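The letter from the Ondmont ferry office came in the middle of May, and I read it standing up in the hall with one shoe on. My aunt's houseboat was mine now, it said. So were the mooring fees, 2,876 in all, payable at the counter in Orgate before the end of the month.

I'd been on that boat maybe four times in my life. She called it the Kasska and wouldn't say why, and she cooked everything in the same pot, so the coffee tasted like onions and the onions tasted like coffee. I loved it there! I was also seasick every single time, even tied up, even with no wind at all.

So I took the early bus to Orgate with a sandwich and a folder of papers I didn't understand. The woman at the counter had a cold and a very slow pen. She went through my folder one sheet at a time, and then she went through it again.
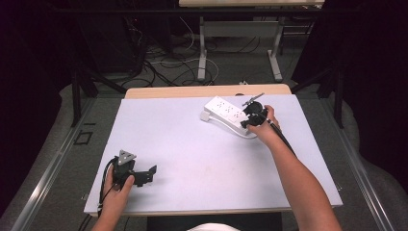
Did I want to keep the boat or sell it? I told her I'd like to sleep on it one night first and decide in the morning.

She seemed to think that was fair. She gave me a key on a cork and told me the stove needed a firm hand.

It was raining by the time I got down to the water. The Kasska was smaller than I remembered and greener, and a duck was sitting on the roof like it had a ticket. I said hello to the duck. I got the door open on the third try – you have to lift and push – and there was that smell, onions and coffee and damp wool, and I had to sit down on the step for a while.

Then I found the notebook. My aunt had written down every night she spent aboard, just the number and a word or two. Night 121, fog. Night 200, good soup. I read them by the window till it got dark, skipping around, looking for the ones when I'd been there.

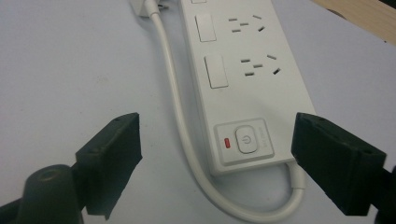
The last one was night 2,555, and all it said was "otter again." I hadn't known there was an otter. She'd never mentioned an otter to me, not once, and I was a little hurt about it, if I'm being fair.

I lit the stove (firm hand, she was right) and made coffee in the pot. It was terrible. I drank two cups and lay down in my coat, and the boat moved a bit under me, and I waited to feel sick.

Around midnight something splashed, close by. I got up so fast I hit my head on the lamp. I couldn't see a thing out there, only rain on the water. I picked up her pencil anyway and wrote 2,556, and then I stood there trying to think of the word.

More stories
The Østergaard Piano
Two Weeks of Snow
My Brother's Good Coat
What the Baker Owed Me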